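The Forty-Year Table

The salesman in Kandutdale told me the table would outlive me. He said it with a hand flat on the top, the way people touch a horse. The price was $2,900, the wood was pale, and the warranty ran to 40 years, which sounded generous until I read it.

I have now read a lot of furniture warranties. Gemisard's takes up 827 words and spends most of them on what it won't cover: heat, sun, "household liquids," and any move to a new address. I move every few years. I also drink coffee. 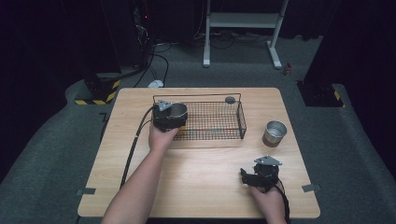

A light wood tabletop with a black wire mesh basket and a small metal cup.

Jannik Reuter repaired furniture in Flallthorpe for most of his working life and doesn't think much of the word "heirloom." The old tables we admire, he told me, are the ones that made it. The bad ones were burned or left at the curb, so of course Grandma's stuff looks better made.

"People pay for a story about their grandchildren," he said. "Have they asked the grandchildren?"

I put that to Dénes Barta, who sells for Kuhlmann and was patient with me. He said a solid top can be sanded and refinished again and again.
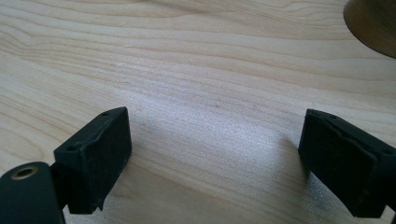 Fine, but who does it? I called two shops last July for a quote on my own scratched table. One never called back. The other wanted more than I had paid for the thing, plus delivery both ways. Barta agreed that most buyers never refinish anything. He still thinks they like knowing they could.

Maybe so. I kept the scratched one and bought a tablecloth.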